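Notebook > Kosteva > July 9, 2025

Long day, and I'm writing this on the bus with my shoes half off, so sorry, future me, if it rambles.

The left arm dropped out again! Third time since June. It was doing what it always does, drifting along nice and smooth toward a cup, and then it went limp at the elbow and sank. Slowly, thank goodness, but it sank, and the gripper came down next to my hand. I had my hand in there. I know. I was nudging a mug over because I'm impatient, and the rule (which I helped write!) says you hit the stop before you reach in. I didn't hit the stop. My knuckles are fine, my pride less so.

Kaisu Heinonen was lovely about it and also not lovely about it, if that makes sense. She made me write it up before I was allowed coffee. The log has it as fault 398, loss of torque, left elbow joint, and then a box for "operator position" where I had to type "inside the work area" with her standing right behind me.
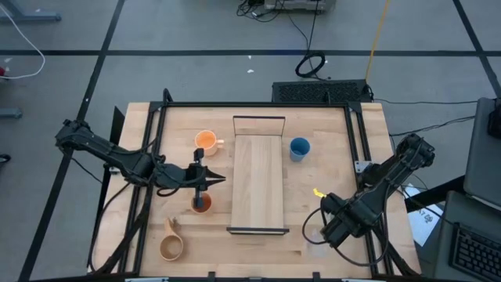
Cups and the shelf, same as we've had them all over the place lately. 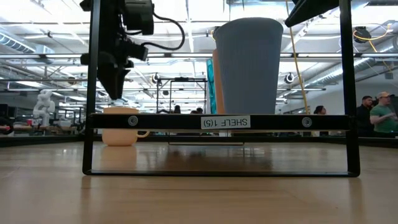 So, what's wrong with it? I say cable. The power lead on that arm gets tugged every time it reaches far in, and I've been grumbling about the connector since we moved over from Stanthorpe. Kaisu thinks it's the motor getting too hot and shutting itself off to be safe, and she may be right, because the joint felt pretty warm when I finally (properly, stop pressed, power off) put a finger on it. We swapped the lead anyway and ran the reach over and over for 13 minutes with everybody's hands in their pockets. Nothing. It behaved like an angel, which is so annoying, because now we don't know anything.

Väisänen wants it back in use tomorrow. Kaisu said no, not until Clorkavo answers her email about the temperature limit, and I could have hugged her. She also wants the arms to hold position when a joint cuts out, with a brake or something, and that's money, so we'll see.

I keep thinking about how quiet it was. No bang, no beep, the arm just gave up. I want a beep. Must ask about a beep.

Also need to pick up cat litter and call Mom back, she rang twice.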